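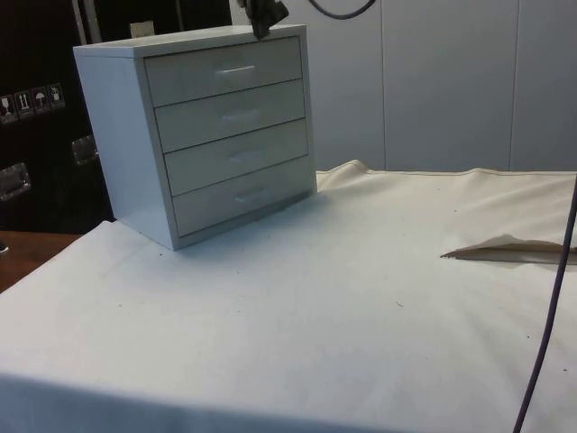

Drawer detection keeps picking the wrong handle – how do you get a stable grasp target?

I'm having a great time with my first real manipulation project, and I'm stuck on one thing. The task is simple: open one drawer, chosen by name, on a small cabinet. My planner (I use Nulla, with the default sampling planner) is happy as soon as it has a decent handle pose. The trouble is perception. The cabinet is white, it stands on a white cloth, and the handles get paler and harder to tell from the drawer fronts as you go down, so my detector loves the top one and gets vague about the rest. If I ask for the third drawer I sometimes get the second, with a high score! I trained on 400 labeled images at first and then went up to 949, which helped with the top two and did almost nothing for the others. The depth cloud on the handles is thin too. Has anyone solved this without painting the handles black? I'd love to keep the cabinet as it is.

dresser_fan

Gollis

Stop detecting handles one at a time! Fit the whole cabinet first. A box is a much easier thing to find than a pale little bar, and once you have its pose the four handles are just fixed offsets in the cabinet's own coordinates. Measure them once with a ruler and put them in a config file. I do a rough plane fit on the front and the side, then refine with ICP against a very plain model. "Third drawer" then becomes a lookup, so it can't turn into the second one unless the pose is off by a whole drawer height.

Two things to watch:
Mask out the cloth before you fit. Wrinkles and folds behind the cabinet will pull the back edge around.
Average the pose over some 32 camera readings while the arm is out of the way, then freeze it. Don't keep updating while the gripper blocks the view.

For the approach I plan to a pre-grasp point in front of the handle, check it, and only then go in on a straight Cartesian line at low speed. Checking means looking at where the fingers are against where the handle should be. Getting the fingers down in front of the top drawer, close to its handle, is the easy case and a good place to tune your offsets before you try the lower ones.
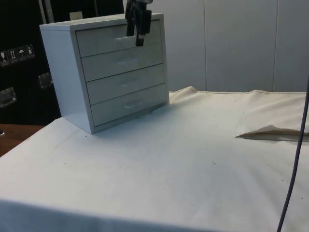

Birger Strömberg

Agree with the box fit, but a frozen pose goes stale the moment the first pull drags the cabinet forward. I re-fit after every pull, with the arm backed off. If the new pose differs by more than 5 mm I throw out the old plan and start again from pre-grasp. It costs a moment per drawer and it has saved me a lot of crooked pulls. Also look at your exposure. Auto exposure on a white object over white cloth will wash out the exact edges you need, so lock it a bit darker.

Dương

try turning the lights down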